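Ball Station Build: Progress Report to the Arovura Small Grants Fund
Period covered: February through April

We're happy to report that the two-arm ball station at the Bumach shared workshop is up and running, and it's been the most fun any of us have had on a project here. The goal in our application was a bench where members can learn to program a pick-and-place job on real arms, using ping pong balls and a tray. Both arms are now wired, calibrated and answering to the same controller.

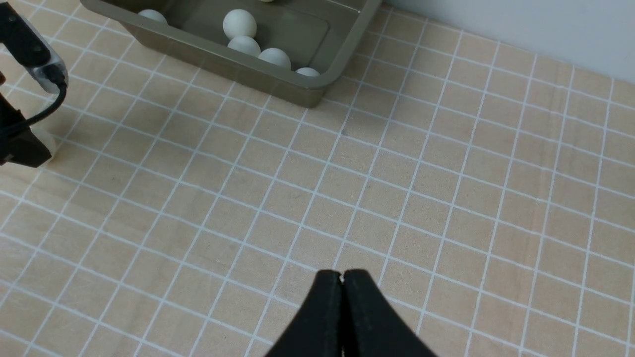
Right gripper nearly closed, with the tray and balls ahead of it on the gridded tabletop.

Since the last report we have logged 298 pick attempts, and 154 of those came in April alone. Most misses happen close to the tray wall, where a finger meets the rim before it gets down around the ball. We've rewritten the approach so the wrist comes in steeper at the edges, and the early runs look very good!

Cabling took longer than planned. The first routing pulled tight whenever the elbow folded, so we redid it with more slack at the joints and a lot of zip ties. We still want proper clips before beginners start using the bench on their own.
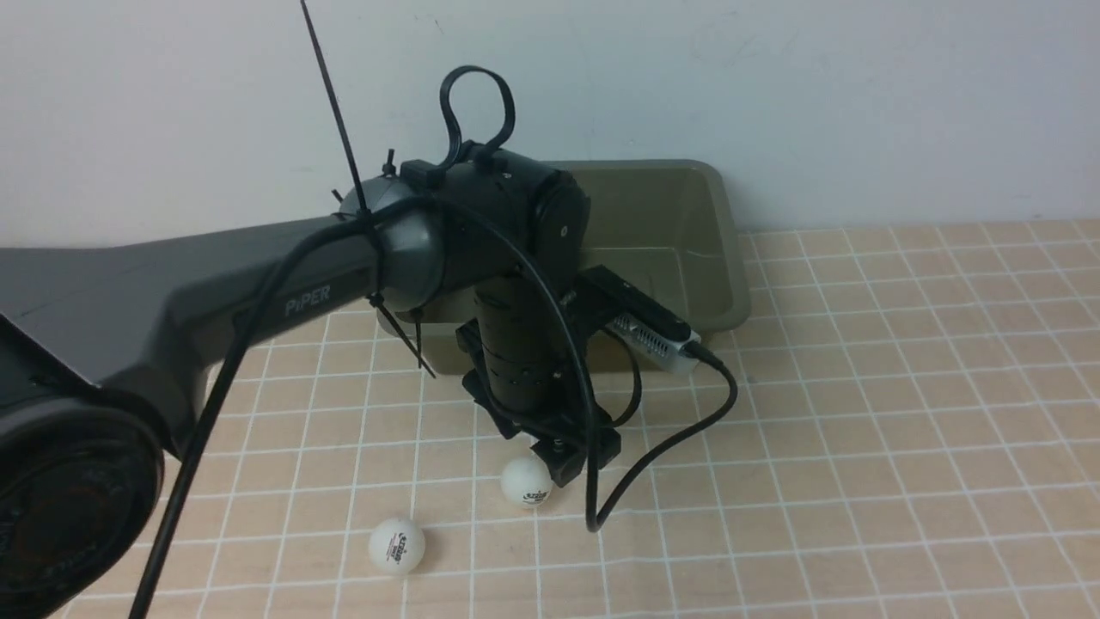 The wrist camera software is the part we're proudest of. Edik, our small control program, finds a ball, lines up the fingers and closes at low speed, and a new member can change the pick order by editing one short file. We had 77 labeled pictures in March and now have over 2,000, enough to retrain whenever the lighting on the bench changes. 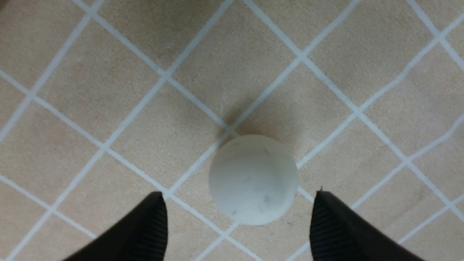 Centering is the next thing to tighten up. If the fingers close even slightly to one side, the ball can roll, and then the arm has to look for it all over again. We plan to add a second check just before closing and compare the results with the April log.

Spending is within the approved budget. The one change is that the spare finger pads came from McAlister, at the same price as the original quote. Still to do before the final report:

Cable clips on both arms
Second centering check in Edik
Written start-up and shutdown steps for members
First open evening at the bench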